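Oiling a beech table – how many coats?

matlala_moth
Finally got round to sanding the kitchen table back and I'm stuck on what to put on it. The old varnish had gone yellow and sticky, so it's all off now. The tin of Rekby hard oil says two thin coats. My brother-in-law swears by four. We've got kids and a lot of spilt juice. Who's right?

Nerneo
Two. I did mine in August with the same stuff and it still wipes clean. What grit did you stop at?

matlala_moth
100, then I got bored.

Nerneo
Go up to 240 or it'll drink the tin and feel like toast.

zukadum16
Disagree with Nerneo, sorry. Two is fine for a sideboard. For a table people eat at I'd do three, and leave it up to 7 days before you put a hot plate anywhere near it. Also I wouldn't go that fine – the oil has less to grab.

Nerneo
We've had this argument before, haven't we? Mine's been sanded fine and it's not peeling!

zukadum16
Oil doesn't peel, that's my whole point about you and oil.

Demetrius Benavides
I'm with zukadum on the coats and Nerneo on the sanding (sorry, both). Pale wood shows every scratch if you stop early. Wipe the extra off after ten minutes, really wipe it, and don't leave the rags in a heap. Ours is a similar sort of colour, so have a look at the grain.

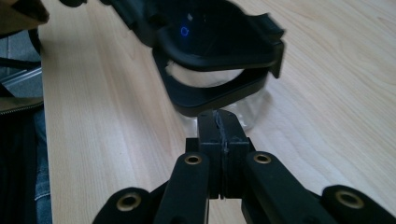

Our table, wavy grain and a bit of glare top right

matlala_moth
Oh that's lovely, I'd be happy with that. Right, finer paper tomorrow and three coats. Does it stink the house out?

Nerneo
For a day or so. Open a window.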